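Call for participants: how people choose a number when the choice is free

December 2, 2022

We are looking for adults to take part in a small study about numbers and choice. When a person is asked to think of any number, the answer is rarely an accident. Some people avoid even numbers, some take a birthday, some say the first thing that sounds "random" to them. We would like to understand better how this happens, and whether it changes with the language in which the question is asked.

The study belongs to the Ileo project, which is run from our office in Vieira. We are a small team and we have worked on everyday mathematics for some years. Previously we made a short pilot in August, in Portuguese only. Now we open the study to speakers of other languages also.
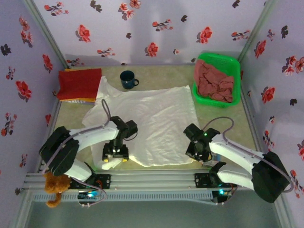
Celeste Vilela

Who can participate

You can take part if you are 18 or older, and if you use at least two languages in your normal life. It is not necessary that you speak them perfectly. You do not need to be good at mathematics, and there is no test of calculation in any part of the study. We are equally happy to receive people who liked the subject at school and people who did not.

We regret that we cannot accept persons who took part in the August pilot, as they already know the questions.

What you will be asked to do

The study has two parts. The first is an online questionnaire, for which we need 1000 people. You will choose numbers in different situations: a number for a door, a number for a shirt, a price, a number of guests. After each choice you may write one sentence about why you made it, or leave the space empty. Please answer in one sitting and without asking other people in the room. The questionnaire takes 40 minutes if you write a sentence every time, and much less if you do not.

The second part is an interview for 200 of these people, in person or by telephone. It is made by Rodrigo Paiva or Somtochukwu Eze, who will speak with you in the languages you have indicated. We record the sound only. You can refuse the second part and still complete the first.
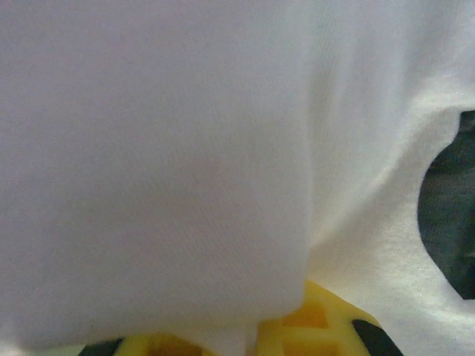 The interview is mostly about size words, meaning words like "few", "several" or "a lot", and which numbers people attach to them. We ask about things that can be counted and also about things that cannot be counted so easily. A woven cloth is a good case. Looking very near at white fabric, with the fine weave visible and one layer folded over another, a person may say there are "many" threads, but when we ask for a number the answers in the pilot were very far apart. One participant gave us a number below a hundred and the next one said a million, and both were quite sure. We do not correct any answer, and we will not tell you afterwards whether you were near or far.

Payment and travel

For the questionnaire there is no payment. For the interview you will receive a book voucher, sent by post within 2 weeks. If you come to us in person we also pay the bus or train ticket, second class, but please keep the ticket and bring it with you. Parking is not paid.

Your data

Your answers are kept under a code and not under your name. The list that connects the codes and the names is held by Ermelinda Aguiar, and it will be destroyed when the interviews are finished. You may withdraw before that moment, without giving a reason, and we will delete everything you have given us. After that it is not possible any more to find which answers were yours.

How to apply

Please write to the Ileo office with the subject line "Free number". In the message tell us your age, the languages you use, and in which of them you would prefer to be contacted. Please do not tell us your favourite number, even as a greeting! We must ask it later in the correct order.

You will receive the information sheet and the consent form first, and the link to the questionnaire only when the form has come back to us signed. Questions about the interview can be sent to Rodrigo Paiva at the same office.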